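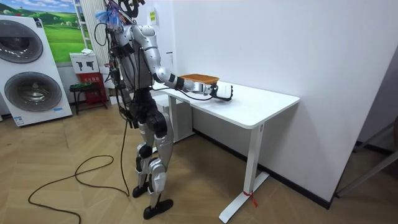 Would the basket not be better off against the wall, someone asked under the last entry, so that nothing gets pushed over the back of the desk? Tried it this morning. With the long side hard against the wall you lose the back rim as something to hold, and the basket has to be dragged forward before it can be lifted. I have gone back to leaving a hand's width behind it.

May 18, 2021
Sedbridge, white desk, basket and fruit

Desk wiped down first with a damp cloth, then a dry one. The damp cloth alone leaves streaks that show up badly on white when the light comes from the side. No spray. The lemon one from the cupboard leaves a film and the apples pick it up.

Basket is the orange woven one from the Zostwood order. I prefer it to the deep round one we used in December. The flared sides mean you can see what is in it without leaning over, and fruit goes in from any direction. The drawback is that the base is a good deal smaller than the rim, so it will tip if you lean on one edge. Lift from the middle of a long side or from both ends. With five apples in it, it weighs 589 g on the kitchen scale, and at that weight it stays put when you brush against it. With nothing in it, it slides.

Tried a square of rubber shelf liner underneath. Stops the sliding completely but the liner curls at the corners and looks terrible. Took it out. If anyone finds a thinner one, cut it smaller than the base so it doesn't show.

Put the basket a little left of center toward the back, fruit to the right of it. Long side left to right. I had it turned the other way last week and kept knocking the near end with my sleeve.

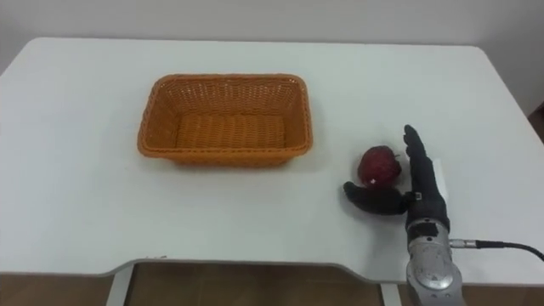 Basket and one red apple on the white table, sticker toward the front.

Apples: the Tannous box came with 42 in it. Went through them on the side counter and set aside the bruised ones for the kitchen. The good ones are between small and medium. I measured the one I liked best at 70 mm across. Anything much bigger takes up too much of the bottom of the basket and the second layer rolls.

Stickers. I was in favor of peeling them all off, but the glue stays behind as a dull patch and collects lint. Leaving them on for now. If one is half loose, take it off and wipe the spot with a little cooking oil, then a paper towel.

Set the apples down stem up. A few have a lopsided base and will creep on the smooth top, so test each one with a finger before you leave it. The creepers go straight in the basket where the weave holds them.

Do not drop them in. The weave on the bottom is flat and has next to no give, and the bruises show up brown by the next day. Lower the apple until it touches, then let go.

Cleaning the basket: soft dry brush along the strands, then across. Crumbs and bits of stem get into the crossings under the rim, which a cloth won't reach. I have not tried water on it and would like to hear from someone who has before I do.

The Clolard catalog has the same shape in a larger size. I would hold off. The larger one would take up most of the back half of the desk and leave hardly any space for sorting.

Still to do:
Find the lid for the fruit box, it was on the shelf by the door
Swap the paper towels for the lint-free ones
Move the bruised apples to the fridge, bottom drawer
Ask about a second basket the same size, any color except white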